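4장. 옷 펴기와 세로 접기

이 장에서는 모드사이드(Modside) 작업 매트 위에서 면 티셔츠류를 펴고 접는 순서를 설명합니다. 매트 설치와 수평 맞추기는 2장을 먼저 보십시오. 단추나 지퍼가 달린 옷은 6장의 순서를 따릅니다.

4.1 시작하기 전에

1. 매트 위의 실밥과 먼지를 마른 천으로 닦아 냅니다.
2. 접을 옷은 매트 한쪽에 모아 두고, 한 번에 한 벌만 가운데로 가져옵니다.
3. 옷이 완전히 말랐는지 손으로 확인합니다. 겨드랑이와 밑단 쪽이 가장 늦게 마릅니다.

주의: 덜 마른 옷을 접어 쌓아 두면 냄새가 배고 접힌 자국이 남습니다.

4.2 밑단과 솔기 찾기

1. 뭉친 옷을 매트 가운데에 내려놓습니다. 이 단계에서는 모양을 잡지 않아도 됩니다.
2. 두 줄 박음질이 된 가장자리를 찾습니다. 겹친 천 사이로 말려 들어간 경우에는 천을 한 겹씩 들추어 봅니다.
3. 한 줄로 가늘게 이어지는 솔기를 따라가면 소매나 어깨의 위치를 짐작할 수 있습니다.

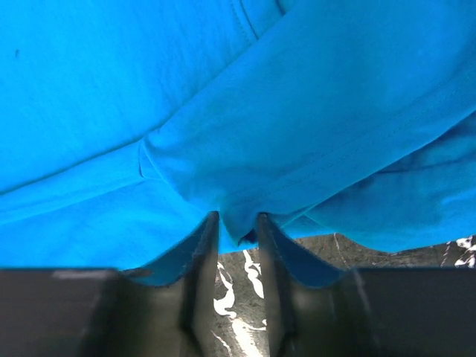 그림 4-1. 펴기 전의 파란색 천. 접힌 가장자리를 따라 박음질 선이 보인다.

4. 밑단 모서리가 안으로 말려 있으면 손끝으로 빼낸 다음 잡습니다.

참고: 천에 보풀이나 작은 티가 붙어 있으면 이때 떼어 냅니다. 접은 뒤에는 안쪽에 들어가 찾기 어렵습니다.

4.3 평평하게 펴기

1. 밑단 양쪽 모서리를 잡고 가볍게 한 번 털어 매트에 내려놓습니다.
2. 아래쪽 가장자리를 매트 앞쪽과 나란하게 맞춥니다.
3. 가운데에서 바깥쪽으로 쓸어 주름을 폅니다.
4. 모서리를 하나씩 살짝 들었다가 바깥으로 당겨 놓습니다.

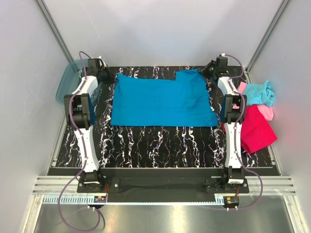
그림 4-2. 매트 위에 네모꼴로 펼친 천. 오른쪽 위 모서리가 들려 있고 오른쪽에 잔주름이 있다.

5. 한쪽에만 주름이 남으면 그쪽 모서리를 다시 들어 4번을 반복합니다. 얇은 천은 세게 당기면 밑단이 늘어나므로 모서리만 잡아 옮깁니다.

주의: 색이 짙은 새 옷은 밝은색 옷과 겹쳐 두지 마십시오. 마찰로 색이 옮을 수 있습니다.

4.4 세로로 접기

1. 왼쪽 가장자리를 가운데 쪽으로 넘깁니다. 소매는 몸판 위에 포개어 눕힙니다.
2. 오른쪽도 같은 방법으로 넘겨 긴 띠 모양을 만듭니다.
3. 띠의 중간을 눌러 고정한 상태에서 위쪽과 아래쪽을 차례로 다듬습니다. 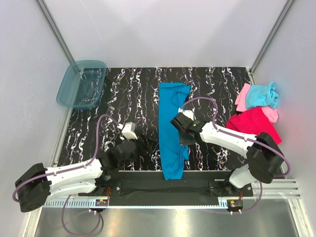 4. 띠가 매트보다 길면 아래쪽 끝이 앞으로 조금 넘어와도 괜찮습니다. 마지막에 반으로 접을 때 위로 올라갑니다.
5. 위쪽 끝에 작게 접혀 넘어온 부분이 있으면 펴서 폭을 맞춥니다.
6. 아래쪽 끝을 위로 올려 반으로 접고, 필요하면 한 번 더 접습니다.

참고: 실로(Sillow) 서랍 칸에 세워 넣을 때는 마지막에 한 번 더 접어야 높이가 맞습니다. 선반에 눕혀 쌓을 때는 반으로 접은 상태에서 마칩니다.

4.5 보관

접은 옷은 접힌 등 쪽이 앞으로 오게 놓습니다. 한 칸에 최대 11벌까지 쌓을 수 있으며, 두꺼운 옷은 아래에 둡니다. 칸막이 추가 방법은 부록의 부품 번호 314 항목에 있습니다.

개정일: 2024년 11월 12일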